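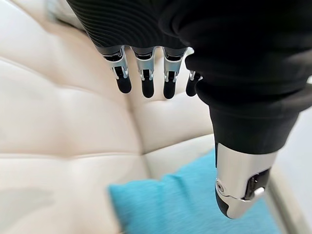 Momanau Cushion Set: README

July, by Imani Kirui

Demonstrations of tidying cushions on a sofa. The operator drives both hands of the robot by remote control. 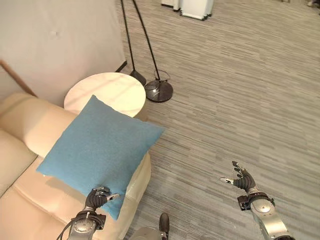

Each episode starts when the operator says "ready" and has a limit of 40 seconds. There are 861 episodes in version 3.

Files: one folder per episode, with wrist and head video. 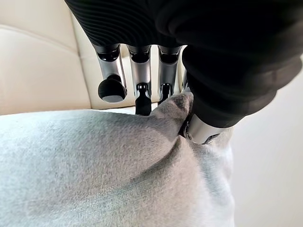 Are failed grasps included?
They are kept and labelled "retry", in the same folder.
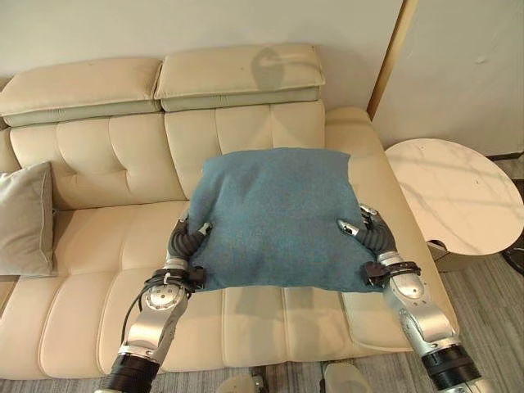 Nyokabi Rugemalira, data maintainer

Please write to me if a label has the wrong colour name.

Related
Kestberg Towel Set
Biwott Glove Notes
Rerano Drawer Set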